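Changing the Oil in My Cooking

Filed under: Kitchen, Money
Posted in October

I have been tracking what we spend on food for most of this year, and the line that surprised me was cooking oil. I had never thought of it as an expense. It was just the bottle next to the stove. When I added up the receipts it came to $345, and that is for a household that eats out at least once a week.

So I spent the last few months paying attention to it. This post is what I changed and what I left alone.

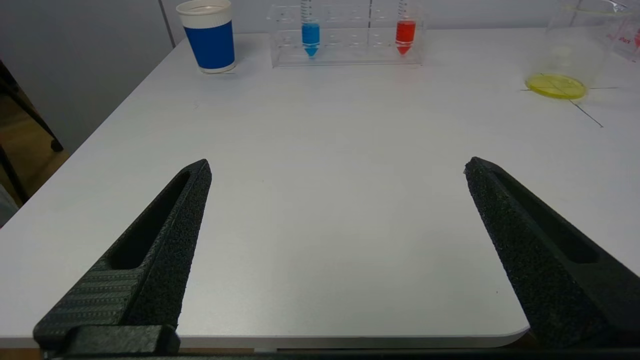
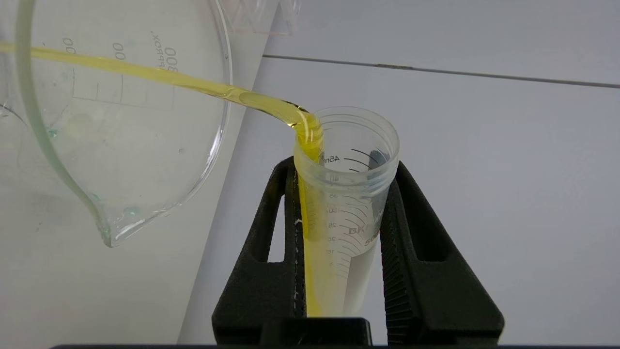
The first thing I did was stop buying the small bottles. I used to pick up whatever was on the end of the aisle at Stirkley, usually a half-liter of olive oil with a nice label. Per ounce it was close to double what the large tin cost on the bottom shelf of the same aisle. I knew that big containers are cheaper. I just didn't want to carry a tin home or find somewhere to keep it.

The tin lives in the hall closet now, next to the vacuum. It is cool and dark in there and the door stays shut. I fill a small bottle from it every week or so and keep that one by the stove. I use a funnel. For the first month I didn't, and I wiped the counter down a lot.

The second thing was sorting out which oil was for what. I had been using olive oil for everything, including greasing pans and frying potatoes. Now I have 3 oils and that is the limit:

Olive oil for salads, beans, pasta and bread.
Sunflower oil for frying and roasting.
Toasted sesame oil, a small bottle, a few drops at a time.

I got rid of the walnut oil, the chili oil I didn't like, and a bottle of avocado oil that had been open for so long I couldn't remember buying it. It smelled like crayons. If yours smells like crayons or old nuts, throw it out. Don't pour it down the sink. I put mine in an empty milk jug and took it to the drop-off at the Kimell transfer station, where they have a drum for used cooking oil near the cardboard.

Third, I started measuring. I had a habit of pouring oil into the pan straight from the bottle and calling it a tablespoon. One evening I poured my usual amount into a measuring spoon over a bowl and it was closer to three. For a pan of onions you need one. Roasted vegetables are the exception. I tried cutting back there and got dry, leathery carrots, so those get the full amount and I toss them in a bowl first so it spreads out.

I also tried reusing frying oil. We fry maybe twice a month, mostly potatoes and sometimes fish. Potato oil is fine to keep. I let it cool completely, strain it through a coffee filter into a jar, write the month on a piece of tape, and use it again one or two more times. Fish oil (I mean the oil the fish was fried in) I only use for more fish, and we don't eat enough fried fish to make that worth the space. I gave up on it.

Somebody is going to ask about the spray cans. I bought one and used it up and didn't buy another. The coating was even but it left a brown film on my good baking sheet that took most of an afternoon to scrub off. I have a refillable pump sprayer from Plomutance that worked well for a few weeks and then clogged. Hot water and dish soap cleared it. It has clogged again since. I mostly use a folded paper towel.

As for taste, the cheaper olive oil in the tin is a bit flatter than what I was buying. I notice it on tomatoes and nowhere else. For a while in the summer I kept a small bottle of the Catacutan oil just for tomatoes, and I would do that again next year. It's peppery and greener, and it costs too much to cook with.

I don't have a full year of numbers on the new way yet. Going by the last few months, we should come in well under what we spent before. The total grocery bill hasn't moved as much as I hoped, mainly because of coffee and cheese. I am going through the cheese receipts next and I'm not looking forward to it.

If you have a good way to clean a clogged oil sprayer without taking the nozzle apart, leave a comment. The instructions that came with mine are no help.

Comments (0)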